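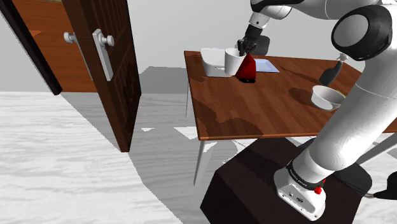 Recoger la mesa sigue siendo un trabajo difícil

Cada cierto tiempo vuelve la misma promesa: dentro de poco tendremos en casa una máquina que recoja la mesa, vacíe el lavavajillas y doble la ropa. Llevo años escribiendo sobre automatización y he oído esa promesa con plazos muy distintos. Mi opinión es que todavía no se puede cumplir, y que conviene explicar por qué sin burlarse de quienes trabajan en ello.

Empecemos por una taza. Un brazo con una pinza puede meter los dedos en una taza blanca que está al fondo de una mesa, y en simulación puede repetirlo miles de veces sin que se rompa nada. La simulación es barata y permite cambiar la posición de un cuenco o de una botella entre un intento y el siguiente. Por eso buena parte del trabajo serio se hace hoy en habitaciones que solo existen en un ordenador, con su puerta, su suelo y su mesa de aspecto de madera.

El equipo de Melcombe, con el que pasé unos días en enero, trabaja de esa forma. Su programa se llama Rikuder y consiste en despejar una mesa con vajilla y llevar cada pieza a su sitio. Eimear Quinlan, que dirige las pruebas, me enseñó los resultados de la última tanda: 3.383 intentos en el simulador. No quiso resumirlos en un porcentaje de éxito. Prefería hablar de los fallos, y le doy la razón. Un porcentaje alto dice poco si los casos que quedan fuera son los que se dan en cualquier cocina.

Los fallos se parecen mucho entre sí. La pinza llega bien a la taza, pero al volver roza la botella. El cuenco se coge por el borde y gira. Un plato llano apoyado en la mesa apenas ofrece por dónde agarrarlo, y una bandeja fina todavía menos. Una persona arrastra la bandeja hasta el borde y mete la mano por debajo, sin pensar en ello. A la máquina hay que enseñarle esa maniobra, y después enseñarle cuándo no debe usarla.

Luego está el paso al mundo físico. En el simulador, una taza pesa lo que se le ha dicho que pese. En una casa puede tener un dedo de café, estar pegada al mantel o tener el asa rota. Quinlan me contó que, al probar por primera vez con vajilla de verdad, necesitaron cuatro semanas para recuperar un nivel de acierto que les pareciera aceptable. Cuatro semanas para una mesa, en una sala con la luz controlada y sin niños.

En el taller las cosas van mejor, aunque menos de lo que suele decirse. Visité también la planta de Brophy, donde se montan accesorios de fontanería. Allí los brazos llevan años atornillando y colocando piezas, y lo hacen bien. Las piezas llegan siempre en la misma orientación y alguien ha pagado para que sea así. En el extremo de la línea, donde hay que vaciar cajas con piezas revueltas y apartar las defectuosas, siguen trabajando personas. El encargado calculaba que una operaria tarda 20 segundos en una caja pequeña. El sistema que tuvieron a prueba tardaba más y se paraba cuando dos piezas quedaban enganchadas.

Se suele responder que la velocidad importa poco en casa. Si el robot recoge la cocina de noche, da igual que tarde 30 minutos o tres horas. Es un argumento razonable y en parte lo comparto. Pero un aparato lento que trabaja solo tiene que ser muy fiable. Si cada noche deja un vaso volcado o se queda parado delante de una puerta entreabierta, el dueño acabará vigilándolo, y vigilar una tarea cuesta a veces más que hacerla.

Tampoco creo que la forma del aparato esté decidida. Un brazo sobre un pedestal fijo alcanza una mesa, y la cocina suele estar en otra habitación. Ponerle ruedas complica el equilibrio y la seguridad. Bretmont vende desde hace tiempo un carro para residencias que transporta bandejas de un pasillo a otro y deja la carga y la descarga al personal. Es una solución modesta, y las cuidadoras con las que hablé la aprecian porque les ahorra caminar.

Me parece que por ahí irán los próximos años: máquinas que hacen una parte concreta del trabajo, en lugares preparados para ellas. El dinero público que se dedica a esto debería pedir pruebas en viviendas corrientes, con los fallos publicados junto a los aciertos. Hoy casi todo lo que llega al público son vídeos de un intento que salió bien. A Quinlan le pregunté si tendría el sistema en su casa. Me dijo que para la mesa del desayuno, quizá, siempre que ella pudiera quitar antes los vasos.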